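3.2 シミュレーションセルの構成と保守手順 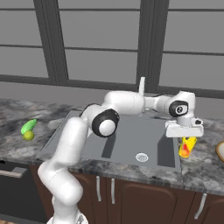 図2 流し台セルにおけるアームの把持前姿勢(レンダリング画像)

本節では、評価に用いた流し台セルの構成と、実験期間中に行った保守の手順を述べる。セルはシミュレータIllia上に構築し、多関節アーム、流し台を含むキッチンカウンター、および操作対象の物体からなる。図2に示すように、アームは流し台の手前側から立ち上がり、シンクの上を横切って右側の天板に届く。グリッパは手首から下向きに吊り下がり、黄色の小さな対象物の直上に位置する。左側の天板にはきゅうりとライムのモデルが置かれている。

アームのベースはカウンターの座標系に固定した。初期の設定では、ベースの高さをカウンターの天板に合わせていたが、シンクの奥を通る軌道で肘のリンクが蛇口の衝突形状と干渉した。そこで高さを12 mm上げ、肘関節の可動範囲の上限を91度に制限した。この変更の後、同じ軌道を再生して干渉の有無を確認し、以後の実験ではベースの位置を変更していない。

衝突形状は表示用メッシュとは別に管理する。シンクは凹形状であり、単一の凸包で近似すると槽の内部が塞がれてしまう。このため底面と側壁を個別の直方体に分け、排水口は平面として扱った。蛇口は細い円柱の組み合わせで近似した。窓、壁および下部の扉はアームが接触しない領域にあるため、衝突判定の対象から除外した。天板の模様は表示のみに影響し、摩擦係数は全面で一定とした。

セルの点検には、補助ツールFetaを用いた。点検は物理エンジンの設定を変更するたびに行い、次の順序に従う。まず全関節を原点姿勢に戻し、エンコーダ値に相当する関節角と指令値の差を記録する。次にグリッパを対象物の上方に移動させ、指先の中心と対象物の中心との水平方向のずれを求める。最後にグリッパを無負荷で開閉し、左右の指の変位が一致することを確かめる。ずれが2 mmを超えた場合は、手首のツール座標系を再設定し、最初の手順からやり直す。

実験の途中で、把持の直前に対象物が天板上で微小に振動する現象が見られた。原因は、対象物の初期位置が天板の衝突形状にわずかに食い込んでいたことにあった。物体の配置を担うAnsariモジュールを修正し、対象物を天板の上方に生成して静止を待ってから試行を開始するようにした。修正前に収集した試行は破棄し、同じ乱数シードで再収集した。最終的に得られた試行数は3228である。

設定ファイルと点検記録は試行データと同じディレクトリに保存し、各試行から使用した設定の版を参照できるようにした。点検で不合格となった版には印を付け、それに基づく試行は4章の集計に含めていない。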